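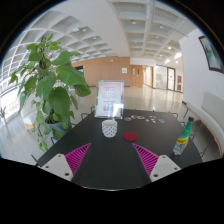 Halima Laizer reckons the Mido has given her back her mornings, and she'd fight anyone who tried to return it. I'm not quite there yet, but after 2 months of having one do the table clearing in our lobby I'm fonder of it than I expected to be!

The job sounds simple enough – cups, coasters, the odd bottle left behind – and it used to eat up whoever was on the front desk. Now we're sat down talking to visitors for most of a shift, and I do think people notice.

Good points first. The grip is gentle, cups with handles don't bother it, and Dodier (who sold us ours) had it set up before lunch. It's quiet too, so you can hold a phone call next to it.

Grumbles? Flat things. It dithers over coasters for ages, and I usually give in and do them myself. The panel threw up a 404 every time I opened the help page in December, and it took Dodier 2 goes to fix it.

My bigger worry was hours. Ours haven't been cut, but we got that in writing before it arrived, and I'd tell you to do the same. Rania Radwan now does the bookings she never had time for – she's much happier.

Four stars from me. I'd want the coasters sorted before I gave it the fifth.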